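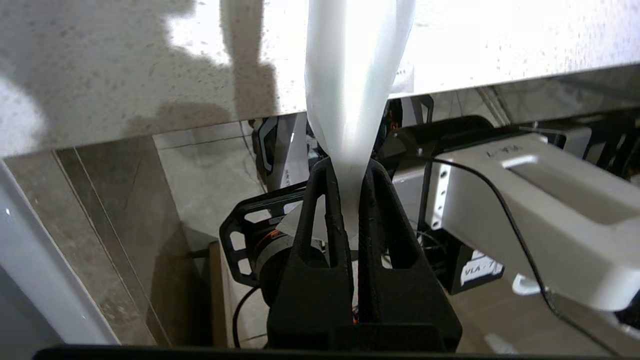 Gripper fingers holding the narrow end of a plastic bag, wrist camera view.

Budget for a second bag handling station - what am I leaving out?

dustyrail
We run a small packing room and have one arm station that picks up filled and empty plastic bags and moves them to the next table. I have to hand in a number for a second station by the end of February and I would like it to be a number I don't have to go back and change.

What I have so far, all in dollars:

Arm, Zundness, refurbished with mount: 3140
Gripper, wrist camera and cables: 2267
Table, guarding and power: 2000

The picture is from the station we have now. Thin bags are most of what we do. The second station would run the same bags plus a heavier one we start in spring.

Questions. Is the refurbished arm a bad idea? Should I buy a second set of fingers up front? And is there a line missing that I'll be sorry about?

penfold_k
Spare fingers, yes. Put two sets in. The ridged part is what does the work on thin film and once it rounds over you start getting slips that look like a software problem. We lost most of a week to that before somebody swapped the fingers.

You have no line for cables either, other than the ones that come with the gripper. The cable that runs along the arm is the one that goes. Buy two of those.

mill_street
Your missing line is labor. Who is setting it up? If it's you, then your hours have to be in there or the boss thinks a station costs what the parts cost, and next year you get asked for a third one on the same money.

dustyrail
It's me and one other person. We did the first one over about two months, in between everything else. I never wrote the hours down.

mill_street
Then write them down this time. Even a bad guess is better than a blank.

torque_and_tea
I'll disagree on the refurb arm before everyone says it's fine. We bought a refurbished one through Collado and it worked, but the warranty was 90 days and the joint that failed did so in month five. The repair quote was close to half what we paid. If you go refurb, keep a repair reserve in the budget and don't let anyone take it out.

penfold_k
Or buy a new one and skip the reserve. Comes out the same on paper.

torque_and_tea
It doesn't come out the same if the arm never fails. I'm not against refurb. I'm against refurb with no reserve.

hollis_bay
Two of our three arms are refurb and both are in their fourth year. Ask the seller for the hours on the arm and for which joints were replaced. If they can't tell you, walk away. Zundness sellers usually can, the hours are stored in the controller.

On the fingers, I would go the other way from penfold. Don't buy two spare sets of the stock ones. Buy one spare set, and put the rest toward a try at suction for the heavier bag. Fingers are good when there is a neck or a gathered end to pinch. If your heavy bag lies flat with a sealed edge, fingers will be fighting it all day.

dustyrail
Heavy bag is sealed flat on both ends, so that's worth knowing. The thin ones all have a narrow end we can grab.

Would I need a compressor for suction? There's no air on that side of the room.

hollis_bay
Not for a small electric vacuum unit. I paid 2637 for ours from Clustlow with the cups, a mounting plate and the cable. It's loud. Get the quote with the plate included, ours was left off the first time and added three weeks.

penfold_k
2637 to move one kind of bag that hasn't even started yet. I'd wait. Run the heavy bag by hand through spring, see what the volume is, then ask for the money.

hollis_bay
Depends how his place does budgets. Ours is once a year. If it isn't in the February number it doesn't exist until the next one.

dustyrail
Same here, once a year. I can move small stuff around but not that much.

gridley9
Can you borrow one for a test? Clustlow used to have a loaner program, you pay shipping both ways. Send them ten of the heavy bags first and they'll try them on a bench and tell you. They did that for us with foil pouches and the answer was no, which saved us the purchase.

torque_and_tea
Seconding sending samples. Send the worst ones, wrinkled and dusty. Everybody mails the nice flat ones.

mill_street
Going back to the list. How much of the 2000 is guarding? We put up clear panels and the panels were cheap but the hinges, latches and door switch cost more than the panels did. Also check your floor space with the door open. We had to turn a whole table around.

dustyrail
Guarding is maybe half. I priced panels and posts only, no switch. I'll fix that.

Table is a used one from the Ciletdale shop, they're closing out a line. It's heavy, so I'm not worried about it moving.

mill_street
Check that you can bolt through it. We got a beautiful stone top for free and then spent a morning finding out who would drill it.

penfold_k
Clamp a plate to the edge. Works fine for a small arm.

mill_street
Works fine until someone leans on it and you redo every position. I'd bolt.

penfold_k
Been clamped two years here. Agree to disagree.

dustyrail
Okay, this is where I am now. Keeping the refurb arm, with a repair reserve on its own line, if the seller gives me the hours. One spare set of fingers and two spare arm cables. Door switch and latches added. My hours and the other guy's hours as a guess, marked as a guess. Suction goes in as a separate option with the Clustlow price next to it, and I mail them bags on Thursday so I have an answer before it gets approved or cut.

torque_and_tea
Put the reserve under the arm, same block. If it sits at the bottom of the page it's the first thing that gets crossed off.

hollis_bay
Looks good to me. Ask Clustlow about replacement cups too. We go through a set every few months and I had no line for it the first year.

dustyrail
Adding cups. Does anyone have a part number for the softer ones, or do they pick for you?

hollis_bay
They pick after the bench test. It'll be on the quote.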